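April, late, second cup of tea

Home from Estlow with sore feet and strong opinions about baskets. We spent the day sorting odds and ends, a thing I have been doing in my own kitchen for years without pay or visible improvement. The Jellik building has good light and bad chairs. I took a standing spot until ten, when my principles gave out.

## Morning

The list on the wall says 246 items. I would like to meet whoever decided that a bag of rubber bands is one item and a pair of gloves is two. I didn't argue. Last month I argued about the stapler and got a long email back with the stapler in the subject line.

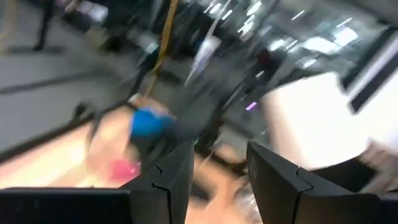 My trouble is that I sort by color, and the list wants things sorted by use. I know this about myself. My spice shelf at home goes from paprika to parsley by way of mustard, and I can't find the cumin. So of course I went straight for the bright blue thing sitting on top of the dark gray one, and then the little pink one near it, and had them mentally filed under Blue and Pink before I'd given a thought to what either was for. I was told, kindly, to try again. I tried again and got the same answer.

Lunch was a Trondix bar from the machine, which cost too much and tasted like a scented candle. I ate all of it and considered another.

## Afternoon

After lunch we moved on to tools, and I was sure I had it. Tools have a use. You hold one end and the other end does the work. Even I can follow that.

Then came the one with the pink grip. It lay on the table with the red basket to the left of it and the blue basket to the right, its metal end pointing at the blue, and I took that as advice. The sheet said only "tools, handled" and named no basket at all. I read it three times, once out loud. People at the other tables were looking down at their own work, so I got no help there. Pink is closer to red, if you ask me, but I had promised to stop thinking like that. 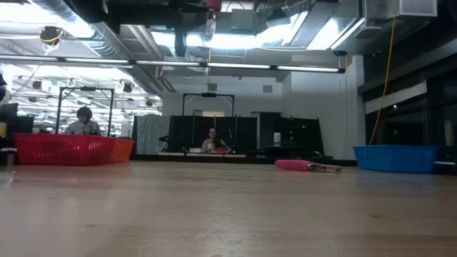

## Evening

Put away the dishes by use. This took forty minutes and ended with the colander in with the hats, on the grounds that both keep things off your head. I'll move it tomorrow.

Also went through the junk drawer, inspired, and found nine pens, of which one writes, in green. Am writing this with it. Found the Aebischer catalog too, with the page folded down at storage baskets. They come in red, blue and a sort of oatmeal. I want the oatmeal. I don't trust myself with the other two.

Feet in hot water now. Remember to buy cumin.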